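Blog > Clubs and other bad habits > Robot club

The simulation round

I agreed to help with the robot club at Rakemgate in February, on the understanding that it would be over by Easter. The understanding was mine alone.

The competition is the Probert Cup, which has an arm-handling class for schools and clubs. You get a virtual arm, a virtual table and a small orange ball, and the ball has to end up where the organisers want it. The first round is done entirely in simulation. I took this to mean that it would be easy and that nothing could get lost under a radiator. I was right about the radiator.

We have four regulars. Zuzanna Pawlak writes most of the code and talks to it while she does so. Nikola Olszewski looks after the scene files, by which I mean he changes the floor. Diễm Tạ reads the rules, a job the rest of us had been avoiding, and Marietjie Nkosi runs the trials and writes the results in an exercise book with a horse on the cover. I bring biscuits and ask what a quaternion is. I've been told three times now.

The task sounds like something you'd set a toddler. Hold the ball, get it over the pale blue edging, let go. Our first version drove the fingers straight through the tabletop with tremendous confidence. The second stopped a polite distance up and dropped the ball from there, and off it went across the table and over the side, where it fell to the floor and carried on. Zuzanna said the friction was wrong. Nikola said the friction was his and was perfectly good friction. We broke for biscuits.

By the time we'd got the approach sorted, it was dark outside and the thing was starting to look like it knew its business.

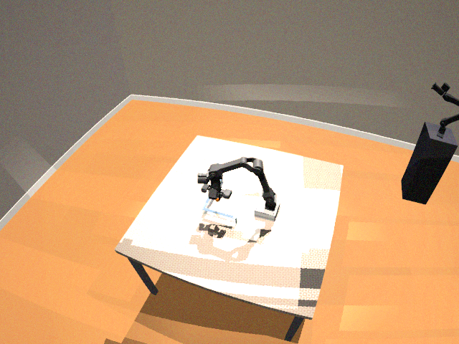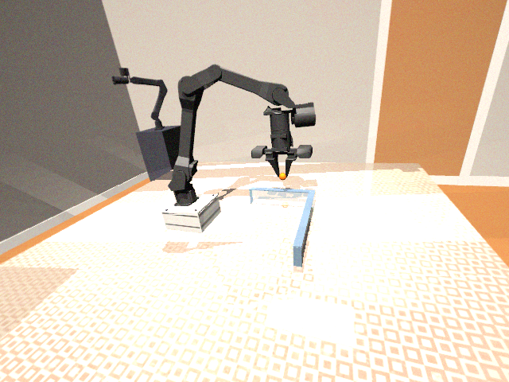
What the trials said

Marietjie set the simulator going for 800 runs and went home for her tea. I had imagined you'd want to sit and watch. You don't, after the first 7.

The pass mark for our class is 80 per cent and we scraped over it, though not before Diễm pointed out that a ball which touches the edging on the way in counts as a fault. Page four, in a footnote. So back we went through the exercise book, and a number of runs we'd been rather proud of got a small cross beside them. We were still over, by a margin I'd describe as thin.

Most of the failures are the same failure. The arm comes across beautifully, lines itself up, and then opens its fingers a shade too early, like somebody handing you a cup of tea while looking at the telly. Zuzanna thinks it's a timing problem in the release step and has a fix, which she's tried to explain to me using two biros and a satsuma. Nikola would like it noted that the lighting is much improved. It makes no difference to the score. He spent an entire evening on it.

Barbara Pietrzak, who runs the Sandunside club and has been through all this before, came over to have a look. She watched a few runs with her coat on, said "that's quite nice," and then asked what we'd do if they moved the starting position. There was a silence. It's allowed, apparently. Diễm found it on page six.

So that's the next job: random starts, a later release, and somebody other than me reading the rest of the rules. If we get through, the second round is at Kodton, with a proper arm and a proper ball, and I'm already thinking about radiators.

Biscuit suggestions welcome. Nothing with crumbs, as the keyboard with the sticky G belongs to the library.

Contact | © All grumbling my own | Back to top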